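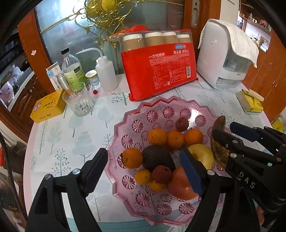 Ximena Barrera keeps telling me that the best thing on a winter table is the thing you have to peel yourself, and after three weeks of eating my way through other people's fruit bowls I think she is right. Peeling slows you down. You sit, you talk, you end up with a heap of rind by your elbow and the conversation has gone somewhere it would never have gone over cake.

I came to all this through a grower, as you do. Faustino Meléndez has 435 trees on a slope above Nesen, most of them small oranges of the loose-skinned sort, and he walked me round every terrace in November in the pouring rain, talking the whole way. He can tell you which rows get the late sun and which ones the blackbirds go for first (the bottom two, next to the wall). He picks with clippers and leaves a bit of stem on, and he gets quite cross about people who pull. A pulled orange tears at the top, he says, and then it's mould by the weekend.

What I hadn't expected was how much he cares about what happens after the fruit leaves him. He has opinions on bowls! A deep bowl is a bad bowl, in his view. The fruit at the bottom carries all the weight, gets no air, and goes soft while you're busy eating from the top. He likes a wide, shallow dish where everything sits in one layer and you can see at a glance what needs eating today. His mother used a tray that had come free with a set of glasses, and he still has it.

So I went home and tried it. Out came the big blue bowl, in went a flat dish I normally use for roasting peppers, and I have thrown away far less fruit since then. I also moved it from the windowsill to the middle of the table, and my two boys, who could walk past a bowl of pears for a fortnight, started helping themselves on the way to the telly.

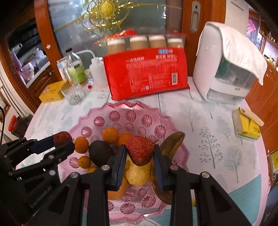

The other half of the pleasure is mixing. Faustino would be happy with oranges and nothing else, but Ximena, who runs the Saturday fruit stall called Presora with her sister, puts together what she calls a house plate, and it changes with whatever has come in that morning. Something sharp, something soft, something with a stone. She sold 3735 of them last year at 2 euros each, and she writes the contents of each day's plate on a bit of card in green felt pen. I've kept a few of the cards. One just says "plums, be quick".

She is strict about washing. Oranges and apples can be rinsed and dried when you get them home, but berries go under the tap just before you eat them, never earlier, and they want to be out of the fridge for half an hour so they taste of something. Plums she leaves alone on the side until they give a little near the stalk. And bananas live on their own, on a hook, as far from everything else as the kitchen allows, as they hurry the rest along.

If you're near Nesen, the co-op shop sells Faustino's oranges in paper sacks until they run out. Take cash, and ask for the small ones. They look like nothing much, the skins are often marked, and they are the sweetest I've had in years.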